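I mailed my first batch of candles to my aunt in July a couple of summers back, in a reused shoe box, and she got a lump of wax with three wicks in it. So I've had opinions about boxes for a while now. When Domenica Rüegg at the Saturday market told me she'd switched all her orders over to the Honine flat mailers, I bought a bundle of 80 that same night (impulse shopping for cardboard, this is my life) and I've been using them ever since.

## What you get

Plain brown cardboard, shipped flat, tied with paper string. No printing anywhere, not even on the inside, and I love that, because I've got a rubber stamp I'm very attached to and I want it to have the whole lid to itself. You fold up the sides, swing the lid over and tuck the front flap in. The first one took me forever and I put it together inside out. By the end of the first evening I was folding them while watching TV and barely looking down!

They come in three depths. I got the lowest one, the Honine 90, and then went back for a few of the deeper kind when I started doing the mug sets. The low one is the better box. The deep one bows a little in the middle if you don't fill it right up, and I ended up putting a strip of tape across every single one.

## Closing it up

The tuck flap is the whole reason to buy these. It goes in with a bit of a push and it stays put. I've carried a stack of them out to the car under one arm, in wind, and not had a lid pop. You do need to crease the flap first - just run your thumb along the fold before you try to tuck it - or it fights you and the corners start to fuzz.

I still tape mine for the mail. One strip over the front, paper tape, done. For handing over at the market I leave the tape off so people can peek inside.

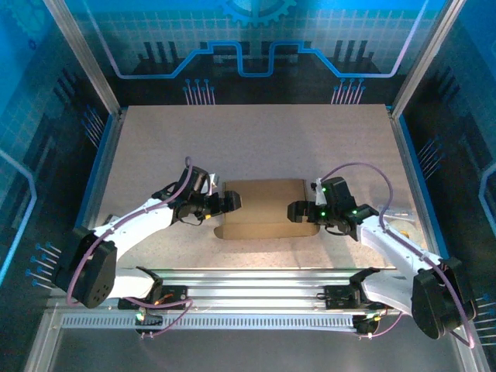
Do you need to buy special filler for a box this low? Crumpled tissue or shredded scrap paper does the job, as long as you tuck it along the sides and don't pile it all underneath.

My own mix is whatever comes in with deliveries, run through the shredder, plus one sheet of nice tissue on top so it looks like I tried. Bubble wrap is a pain in these. It's too springy, the lid sits up, and then the flap won't catch. If I've got something breakable I go with two layers of the thin corrugated stuff instead, wrapped snug, and it closes fine.

## How they hold up in the mail

Pretty well! I've sent soap, tea towels, notebooks, and a set of coasters that went across the country. One box came back to me as undeliverable and it was scuffed along one side and had a soft corner, but the coasters were perfect and I could have used the box again if the label had peeled off clean. It didn't. Labels are on there for life, so check the address before you press down. Ask me how I know.

Damp is the weak spot. I left a half bundle on the floor of the garage over a rainy week and the bottom ones went limp and never really got their snap back. Keep them on a shelf.

## Compared to the others I've tried

The Atirura boxes are prettier, I'll give them that. White outside, really crisp edges, and they show every fingerprint and every speck of dust. They're also a good bit pricier, and for something that gets ripped open in a hallway I can't make myself care enough. I keep a handful for weddings.

The Strebel ones I wouldn't buy again. The scoring is so faint you can't tell where it's meant to fold, and I wrecked four before I got a square one. Gertraud Rüegg (Domenica's mother, and a much more patient person than me) scores hers again with a butter knife and a ruler and swears they're fine after that. I'm not doing that for a box!

## Gripes

The string. It's tied so tight that it bites into the edges of the top and bottom boxes, so in every bundle I've opened there have been a couple with a dent. I use those for storing receipts.

Also the item numbers make no sense. The 90 is the low one, the 700 is the middle one, and the deep one is the 1813, and none of that matches any measurement I can find on the box. Write down the one you like. I ordered the wrong depth once and had to wait for Sevcombe, where I buy them, to swap the bundle. They were nice about it, but I paid the return shipping.

Four and a half stars for the low one, three for the deep one. I've never had a reason to try the middle size, so if you've got some, tell me in the comments whether the sides bow on those too.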